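The Slow Return of the Repair Shop

Monday, October 12, 2020
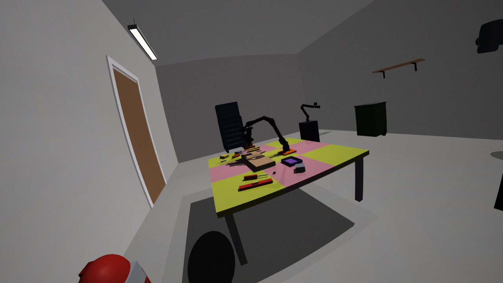 Tadeusz Sowa opened his repair shop on Brellberg's main street in January, with 29 broken toasters bought as a job lot and a lease he could leave after seven months. He is still there. The toasters have gone, and the shelves behind the counter hold radios, lamps, hairdryers and a sewing machine waiting for a belt.

Brellberg once had four shops like his. The last, Szewczyk, closed when its owner retired, and for years people with a dead kettle drove to the tip. A new kettle cost less than an hour of anyone's time.

Sowa charges a flat fee to look at an item and tells the customer the price before he picks up a screwdriver. If a repair will cost more than half the price of a replacement, he says so. Most people go ahead anyway, he says, particularly with things that belonged to a parent.

Parts are the hard bit. Many newer appliances are glued shut, and the makers often sell a whole motor unit when only a brush has worn out. Sowa buys scrap machines and strips them. He keeps almost 200 labelled tins of switches, springs and fuses in the back room, sorted by a system he admits he ought to write down.

Gholamreza Hassanpour, who mends clocks in nearby Fovard, sends him anything with a plug. Sowa returns the favour with anything that ticks. Hassanpour has been at the work for 33 years and would like an apprentice, but the two who asked wanted Saturdays off, and Saturday is when the clocks come in.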